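Grostevcombe Work Table Cover, Pale Blue

Item group: Bench and table surfaces
Supplied by: Setiawan

The Grostevcombe is a plain fitted cover for flat work tables and benches. It gives an even, single-color background for sorting, folding and light assembly, and keeps small parts from sliding when they are set down. The cover has no print, border or grid. Corners are sewn square and the hem is turned twice.

The fabric is a flat weave of 200 g per square meter. It does not have a nap, so items can be pushed across it without catching. Pale blue is the standard shade. It contrasts with white, black and most metal finishes under ordinary ceiling light. Other shades are made to order in the Tirham range, with a minimum quantity of 8 covers per shade.

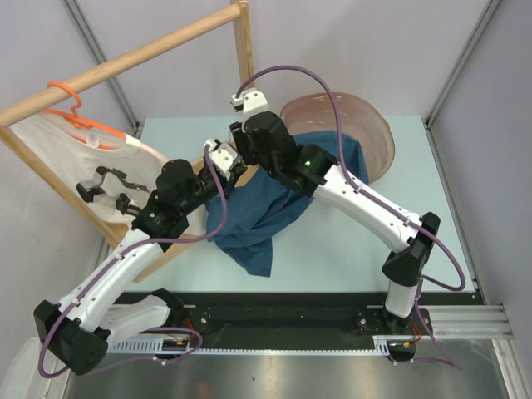

Pale blue work surface with a black rail along the near side and two arms fitted with white grippers.

Fitting

Clear the table and wipe it down. Lay the cover with the hem facing the tabletop and pull it flat from the center toward the corners. Where a rail or edge profile runs along one side, order the short-drop version and tuck the hem behind the profile. Fabric should not overlap a toothed rack or any moving carriage. Two securing strips are included.

Care

Machine wash warm with similar colors. Do not use bleach or fabric softener. Tumble dry low or hang. Iron on the reverse at medium heat if creases remain. Expect shrinkage of roughly 2 percent after the first wash; the cut allows for it.

Ordering

Order code: 372
Short-drop version: 372-S
Pack: one cover, two securing strips
Compatible underlay: Nerneseo non-slip mat, sold separately

For tables outside the standard sizes, send length, width and top thickness with the order. Made-to-measure covers cannot be returned unless faulty.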